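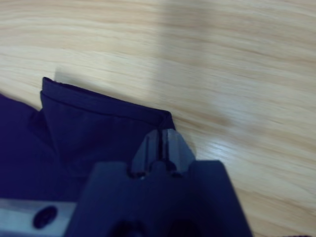

腕部相机视角：两指夹住深色织物折边的一角。

打印本页 | 以电子邮件发送

2020年7月12日　Gaker 技术百科编辑组

Rendik

Rendik 是一套面向双臂机械手的柔性物体操作软件，由 Grorkico 开发和维护，主要用于衣物、毛巾一类织物的抓取、展开和折叠。软件由感知、规划、控制三个运行模块和一组离线工具组成，各模块以独立进程运行，通过消息总线交换数据。规划模块有单独的名称 Fallahi，早期曾作为独立程序发布，四月并入主仓库，版本号随之统一。

概述

刚性物体的抓取通常以物体的六自由度位姿为中心：求出位姿，查表或计算得到抓取点，再规划手臂轨迹。织物没有固定的形状，同一件衣服揉成一团和平铺时几乎没有共同的轮廓，位姿这一概念难以直接套用。Rendik 采用的表示方法是“可抓特征”，即布边、折边、衣角和凸起褶皱四类局部结构。每个特征带有三维位置、切线方向和一个置信度，不要求系统事先知道衣物的种类。

一次完整的作业被拆成若干“片段”，每个片段包含观察、选点、接近、闭合、提起、复查六步。片段之间可以交换左右臂的角色。若复查未通过，系统退回观察步骤，已执行的动作不做回滚。

感知模块

感知模块读取两类图像。一类来自架设在工作台上方或侧面的固定相机，视野覆盖整个台面，用于分割织物与桌面、估计布团的范围以及避让手臂。另一类来自腕部相机，视野小，离布近，用于确认指尖与布边的相对位置。两类图像的外参分开标定，标定结果保存在同一个配置文件内。

腕部图像的处理频率默认为 30 帧每秒，固定相机可以设得更低。布边检测网络输出的是一张方向图，后续步骤在方向图上拟合短线段，再把相邻线段连成折边。缝线对这一步有帮助，与边缘平行的缝线常被当作第二条证据。浅色木质桌面的木纹会产生类似的平行线，为此模块先做前景分割，落在前景以外的线段一律丢弃。

反光是另一个常见的误差来源。清漆桌面上的高光区域接近白色，容易与白色织物混淆。现行版本允许用户录入一张无布时的背景图，运行时按像素比较，把固定的高光区域标为“不可信”。手臂移动造成的阴影不在背景图之内，仍由分割网络处理。

深色织物的困难与此相反。黑色布料内部的褶皱对比度很低，深度图也常有空洞，这时特征多半只能在外轮廓上找到。文档建议对深色织物加长曝光，并把凸起褶皱一类的置信度门限调低。

规划模块（Fallahi）

Fallahi 接收特征列表，输出左右两臂的抓取点和动作次序。它不做完整的布料仿真，仅用一个粗网格模型估计提起某一点之后布面大致会落在哪里。网格默认边长为 8 个节点，用户可以加密，代价是规划时间变长。

双臂抓取时，规划器首先检查两点间的距离。两点太近，夹爪外壳会相碰；两点太远，提起时布会被拉紧，从指间滑脱。满足距离条件的点对按三项得分排序，分别是特征置信度、手臂可达性和预计展开面积。得分相同的点对取肘部余量较大的一组。
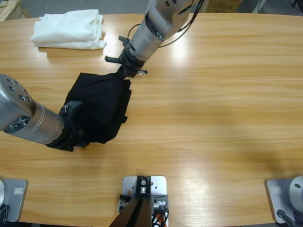
有用户在项目讨论区提出，展开面积的权重设得过高，遇到厚布团时规划器总想去抓最远的角，结果手臂绕了一大圈，到位之后那个角已经被另一只手带走了。该用户的做法是先让一只手按住布团，锁定其位置，再对另一只手单独选点。

维护者后来为此增加了“按压”动作。在这一模式下，一侧夹爪向下抵住织物，只提供约束，不闭合；另一侧夹取并上提。按压力由关节力矩估算，不需要额外的力传感器。按压点的选择目前仍比较简单，取布团质心到抓取点连线的反向延长处，并剔除手臂无法到达的位置。

台面上若有已经叠好的织物，规划器把它登记为静态障碍，外扩一圈安全边界。外扩量可在配置中修改，但不能设为零。

控制模块

控制模块以固定周期执行轨迹，左右两臂共用一个时钟。接近阶段使用位置控制，指尖进入目标附近后切换为速度控制，由腕部图像给出修正量。闭合之前，指尖与布边的横向误差要求小于 2 毫米，超过该值时夹爪原地等待，直到误差收敛或超时。

夹爪闭合后，软件需要判断指间有没有布。薄布对手指开度的影响很小，单看开度读数不够可靠，Rendik 把开度、电机电流和腕部图像三者合在一起判断。图像部分检查指尖缝隙处是否有与目标织物颜色一致的像素，遮挡严重时该项不参与计算。

两臂同时持布时，轨迹生成器对两个指尖的间距加了上限。超过上限时较慢的一臂拥有优先权，另一臂减速跟随。急停由硬件回路完成，软件只负责记录急停前后的状态。
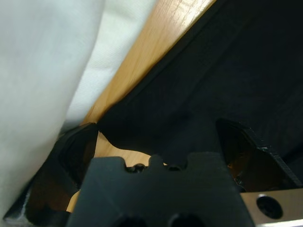
一位读者来信认为，把腕部图像放进闭环的收益被高估了：手指本身占去画面很大一块，布一垂下来又挡掉一块，真正能用来算误差的区域所剩无几，换一个更长的指尖也许比改算法省事。

开发文档对遮挡问题有专门一节。其处理办法是为每种夹爪制作一张遮罩，将手指和壳体所在的像素排除在外，手指张开与闭合各用一张，中间开度由插值得到。更换指尖后必须重做遮罩，打印件的层纹和反光面上的倒影都可能被误认作布边，遮罩画得稍大一些较为稳妥。

多块织物相邻时，遮罩之外还要区分目标与非目标。系统在观察步骤为每块织物分配编号，腕部图像中的区域按颜色和位置与编号对应。白色与黑色织物并排时对应关系很少出错，颜色相近的两块叠在一起则需要人工指定。

工具

随软件分发的离线工具包括：

标定助手，用于求解腕部相机和固定相机的外参，支持棋盘格和圆点阵两种标定板。
回放器，按时间轴同步显示各路图像、关节角和规划器输出，可以逐步前进，也可以从任意片段重新规划。
标注器，在图像上画折线标出布边和缝线，导出为感知模块的训练格式。
遮罩编辑器，见上文。

回放器默认保留最近 50 个片段，较早的记录自动压缩归档。归档文件仍可打开，但其中的腕部图像会降低分辨率，不宜再用作标注材料。

已知限制

系统对透明和强反光面料基本无效。带拉链或金属扣的衣物可以抓取，电流判据会偏高，需要单独设门限。针织物在提起过程中伸长明显，粗网格模型的预测偏差较大，连续多个片段之后误差会累积，文档建议在这种情况下缩短片段并增加复查。

规划器没有长期记忆。同一布团反复抓取失败时，它可能在两个得分接近的点对之间来回切换。目前的应对办法是给刚失败的点附近加上一个短期惩罚项，时长由用户设定。

相关条目
腕部相机标定
布边检测
双臂协调控制
Fallahi 规划器旧版接口
Grorkico

最近更新
手指遮罩的制作
粗网格布料模型
夹爪电流判据

打印本页 | 以电子邮件发送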